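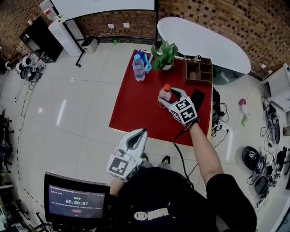
Rundton, 10th October

Right, a long one from me about a low table, so put the kettle on. I said back in March that I'd sort out the middle of this room and tell you all how it went, and then of course I didn't, so you're getting the lot in one go. Red cloth and everything.

---

The low table had been shoved against a wall for as long as I've used the room, with folders on top of it and more folders underneath. It's 80 cm across and perfectly sound. I only dragged it out into the middle to mop behind it, sat down on the floor next to it for a breather, and thought, oh, I like it down here.

---

It's a big tiled floor, all white, and it does show every crumb. But a low table in the middle of it with plenty of floor on every side is a lovely thing to work at. You can come at it from any direction and stretch your legs out. You can also get up and walk round it when your knees start complaining (mine do, loudly).

---

The red cloth came from Muline, the fabric shop next to the bus station. I went in for something sensible in grey and Gisela Tapia, who had come along to stop me buying sensible things in grey, kept putting the red one back in my arms. £38, and I grumbled all the way home. I take it all back, Gisela. It's the best thing in the room.

---

For anyone about to ask: it's the Flanano one, the plain weave. It goes through the wash at 40 and I hang it up damp so I don't have to iron it. I give it a good shake out of the back door at the end of the day and that's as far as my laundry routine goes most weeks.

---

What I hadn't expected is how much easier it is to find things on it. Against the white tiles and the white furniture everything small just melted away, and I'd spend ages patting about for a lid. Put a white pot or a clear bottle on red and there it is. Even my phone shows up - a black phone on a dark desk is a phone you'll be ringing from somebody else's phone.

---

Now, the plant. White pot, heart-shaped leaves, lives at the back edge of the table where elbows don't reach. I bought it off the trolley outside Toledo (the café, sadly, I haven't been to Spain) and the label had already gone, so please don't ask me what it's called. If you know from the leaves, do tell me! I've been calling it "the plant" and it deserves better.

---

I water it when the soil feels dry a knuckle down and I turn it when I remember. It isn't a big plant and I'm hoping it stays that way, because once it starts sprawling across the cloth it'll have to move to the oval table and I shall miss it.

---

The wooden box in the back corner is the one I get asked about most. Brown, divided up into open square sections, no lid. I had a thing with drawers before and I was forever putting things in the wrong drawer and shutting it and that was the last anyone saw of them. With open squares you look down and there's your answer.

---

My one bit of advice on a box like that is to leave it alone for a week before you decide what goes where. I made little paper labels on the first evening, very pleased with myself, and I'd peeled every one of them off by the weekend. Things find their own square.

---

Bottles! I have feelings about bottles on a low table. The tall ones go towards the back, like the water with the blue cap, and the small ones come forward where a hand can get at them. The little one with the orange cap gets to sit near the middle. I like it there, that pale pink looks so pretty against the red.

---

And caps on, always, please. A cloth is kinder than a bare table top when something tips over, but I've still knelt there blotting away with kitchen roll and saying words. If you've got a bottle in your hand and you're about to chat to someone, pop the cap on first and chat second.

---

A note on sitting. People ask if it's uncomfortable and yes, for the first few days it is. Then you find your spot. Have your things within a forearm's reach and put anything you look at but don't touch off to one side, down on the floor if there's space. I used to lean right across for everything and my back told me all about it.

---

I did think about putting a rug down under the table and measured up for one twice. In the end I've left the tiles bare. I can sweep straight under and mop on a whim, and a cushion can come and go as it likes. Winter may change my mind, so ask me again when my toes are cold.

---

The rest of the room has hardly moved. The big white oval table is still over by the brick wall and it's still the one for spreading out on, for paper and for anything you need to stand up to. For a while I felt a bit disloyal to it, working down on the floor with all that table standing there, but it's a different sort of afternoon.

---

I do love that brick wall. Dark brown bricks with little square recesses among them, and I've been meaning for ages to wash it down properly because those squares are a gift to dust. I had a go at one stretch with an old paintbrush and a bucket and it came up beautifully. One stretch. It's a long wall.

---

Speaking of dust, the air purifier has gone over next to the whiteboard, with the small bin by it. The bin used to live under the desk where you had to crawl for it. Out there I can see it from the low table, so I've no excuse for the little heap of wrappers that used to build up by my knee. White bin, black lid, nothing special, does the job.

---

The whiteboard is on the cleaning list too. The metal frame wants a wipe and so does the floor underneath, and then there's the glass-fronted cabinet on the far wall, which I open, look into, and close again. One day I'll do a thread about the cabinet. You'll need more than one cup of tea for that.

---

What it came to, for those of you who like the sums: £38 for the cloth and £23 for the wooden box, so £61 all told. The table was already here, and I'm not counting the plant because I'd have bought it anyway. I'd priced up a new desk for the same spot in March and it was £274 before delivery!

---

If you're going to try it yourselves, start with whatever low table you've got and any old cloth in a colour you're fond of, and sit at it for a couple of evenings before you buy a thing. Then send me a photo, I mean it. I love seeing other people's tables.

---

Oh, and Gisela wants it known that she also suggested the mustard one, and that Muline still had it in the window this morning. I'm going back to look at it after lunch.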